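Home Kitchen Laundry Workshop Garden Tips A–Z

Getting smells and stains out of plastic food tubs

I love a good locking-lid container, and I love it even more when it doesn't smell of last month's curry!

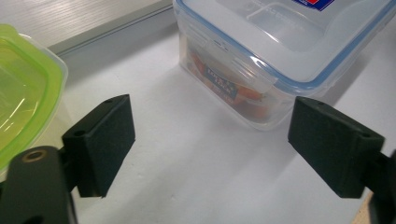 One reader wrote in to say that baking soda never did a thing for her tomato stains until she left it on overnight, and she's right – an hour is too short.

Mix three spoonfuls of baking soda with a little warm water, spread the paste over the orange patches and go to bed. Rinse in the morning. Any stain that's left gets a day on a sunny windowsill (I did 14 tubs this way in October and the sun still managed it, bless it).

For onion and garlic smells, crumple up a sheet of newspaper, put it in the dry tub and snap the lid on for two nights.

Lids need their own wash. If yours has a seal that lifts out, ease it free with the handle of a teaspoon, scrub the groove with an old toothbrush and let both parts dry all the way through before you press it back in. Store tubs with the lids off!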